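From: Ritva Hämäläinen
To: longhair list
Subject: Re: [longhair] How do you sleep with it?? (and breakage at the nape)

Hi Venla, hi all,

On a November evening Venla Oksanen wrote:

> I'm new here, so sorry if this has come up before. My hair is down to
> my waist now and I've never had it this long. Every morning the
> underneath layer is one big knot, and I'm getting short broken bits at
> the back of my neck. I sleep with it loose because I read that tying
> it up overnight is bad. Is it? My mother says braid it, my hairdresser
> says don't. Also what do you all use to hold the end of a braid? The
> thin ones I have snap or slide right off.
>
> Venla

Welcome! It has come up before, but the old threads are a mess to search and half of them wander off into shampoo, so I don't mind going again.

I'm with your mother. Loose hair at that length gets rolled on and rubbed against the pillow all night, and the nape takes the worst of it. I slept loose for years and had a little fringe of broken hairs back there that stuck straight out whenever I put my hair up (very charming at my sister's wedding, there are photos). A loose braid fixed most of it. The word loose is doing a lot of work there! If you can feel it pulling at your scalp when you lie down, take it out and start again. I think your hairdresser is picturing the tight kind, or a high ponytail, and on that she'd be right.

What I do: detangle first, always from the bottom up, then start the braid low and off to one side so I'm not lying on a lump. I leave the last 4 inches or so unbraided. Some people here do 2 braids and swear by it, and if your hair is very thick I'd try that before anything fancier. Never braid it damp, by the way. I did that all one winter and wondered why it smelled like a dishcloth.

As for what holds the end, I like the plain covered sort with a bit of thickness to it, black or whatever matches. Thin bare elastic grabs and snaps, and if there's a metal join on it, throw it out today. A fuzzy surface is fine, it grips enough that you don't have to wind it so tight.
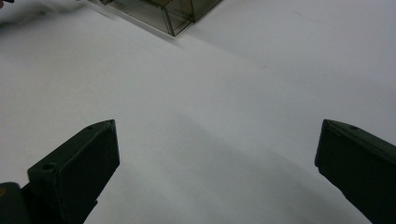
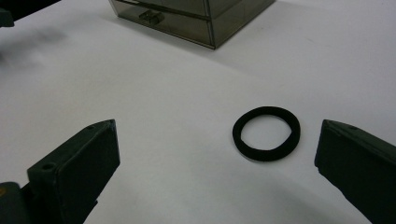

Two turns for me, never more. If it needs more than that it has gone slack and should be retired to the kitchen drawer, where mine hold bags of rice closed. And please don't yank it off in the morning. Slide it down with your fingers, and if it's caught, hold the hair above it while you work it free.

Esko Manninen asked last spring whether silk pillowcases are worth the money and I never answered him, so Esko, if you're still reading: a little, yes. I have one by Suominen and it has held up well. It did less for me than the braid did, but it feels lovely, and my hair is less staticky in the dry months. Satin felt about the same to me and I could sleep on it without worrying about what it cost. Wash it often whichever you buy.

The broken bits themselves you just have to wait out. Mine took most of a year before they stopped poking out of a bun. A tiny dab of oil smooths them down for work. I use Lemida because my shop has it, Sreekumar Krishnan uses plain coconut and has the best hair on this list, so draw your own conclusions. Don't cut them! I did once, with nail scissors, and then I had even shorter broken bits.

One question back to you – is your collar rubbing? Wool coats and scarves are murder on the nape and it's just the season for it. Try tucking the braid inside your scarf for a couple of weeks and see if anything changes.

Oh, and Veikko, I still have your wooden comb from the meetup. It's in my bag so that I can't forget it again. I'll bring it next time, or mail it if you're desperate.

Ritva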